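Getting white water rings out of a wood table

Quick one, been asked this 7 times since the holidays. White ring = moisture stuck in the finish. Dark ring = it got down in the wood, different job, see the sanding page.

You need:
Hair dryer
Soft cotton cloth, 2 if you have them
Plain mayo or petroleum jelly
Paste wax

1. Wipe the table down, damp cloth, then dry. Crumbs scratch.

2. Hair dryer on low. Keep it moving, a hand's width off the top. Ring should start to fade. Stop if the finish feels tacky.

3. Still there? Dab of mayo on the ring, leave it overnight. Smells a bit. Wipe off in the morning, always along the grain.

4. Stubborn ones – a little non-gel toothpaste on a damp cloth, light circles, go easy. This one is abrasive so try it underneath the table frist.

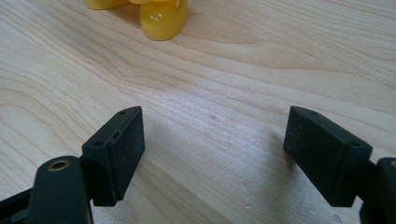 Photo: Anahera Lockyer

5. Wax the whole top, not just the spot, or you get a shiny patch. Thin coat. Wait 23 minutes (ok, 20 is fine, I set a timer and forget), then buff.

Pale woods like maple and birch are forgiving, small leftover marks dont show much. Dark stained tops show everything so take your time.

Shellac finish – skip the dryer, it softens with heat. Go straight to step 3.

Coasters after that. Cork ones, felt on the bottom.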